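Drirnora Household Packaging Survey: Data Card

Version 2

Summary

The Drirnora Household Packaging Survey records what households in the town of Jondale put out for kerbside recycling, and how they describe it in their own words. The release contains 2,000 household returns, of which 1,788 are complete. It is published by the Drirnora survey office for use by councils, teachers and anyone studying everyday waste.

Contents

returns.csv – one row per household, with the answers to the printed form
items.csv – one row per item reported, linked to returns.csv by the household key
terms.csv – 277 local and everyday words for packaging, each matched to a survey category
notes.txt – changes since the first version 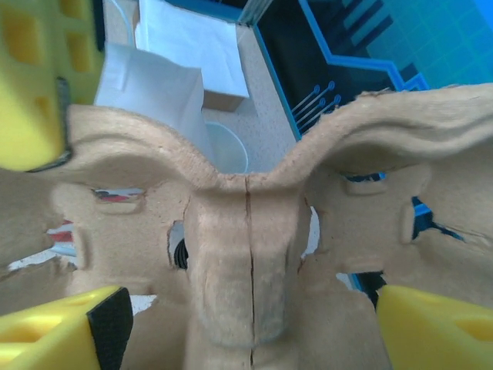
Collection

Forms were delivered by hand in June and returned by post or through the collection box at the Jondale library. Each household was asked to list its packaging for a single fortnight. Households could use any words they wished; the matching of those words to categories was carried out afterwards by the survey office.

The form was offered in large print on request. Returns that arrived after the closing date were kept and are marked "late" in the status column.

Categories

Paper and card are recorded separately from moulded pulp. In the first version the two were joined, and users who wish to compare the versions should add them together before doing so. Glass is divided by colour. Plastics are divided into rigid and film only, as few households were able to give the type of plastic with any confidence.

Where an item is made of more than one material, the category follows the larger part by weight. A carton with a plastic window is therefore recorded as card. 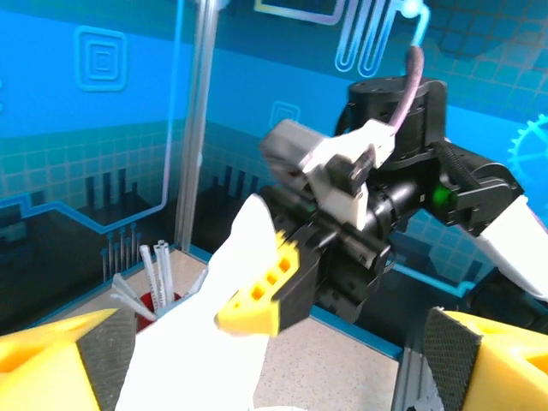

Known limits

Flats with shared bins are under-represented. The form asked for items by household, and many residents of shared buildings returned it blank with a note to that effect. These returns are included and marked "shared".

Weights were estimated by the households themselves and should not be used to calculate tonnage. The Xiao conversion table supplied with the first version has been withdrawn – its values for film plastics were too high – and no replacement is planned.

Spelling in the free text has been left as written. Names, addresses and telephone numbers have been removed.
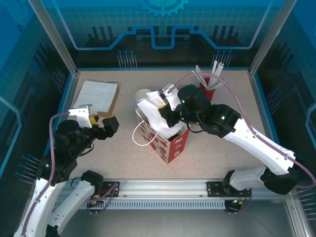 Sorting trays and containers were added to the item list in this version, following requests from schools. They are recorded by shape and colour only, so that a brown square tray like the one on the speckled tabletop would be entered as "tray, square, brown", with the material column left empty unless the household stated it. Lids are entered on a separate row. Containers still in use at the time of the return should be marked "kept" and are left out of the totals.

Preparation

Returns were typed twice and compared using Skiltex. Differences were settled by reference to the paper form. Blank answers are shown as empty cells, and the word "none" is used only where the household wrote it.

Permitted use

The data may be copied, changed and shared for any lawful purpose, provided that the Drirnora survey office is named as the source and the version number is given. Attempts to identify a household are not permitted.

Corrections

Errors should be reported to the survey office in writing, quoting the file name and household key. Accepted corrections are listed in notes.txt at the next release.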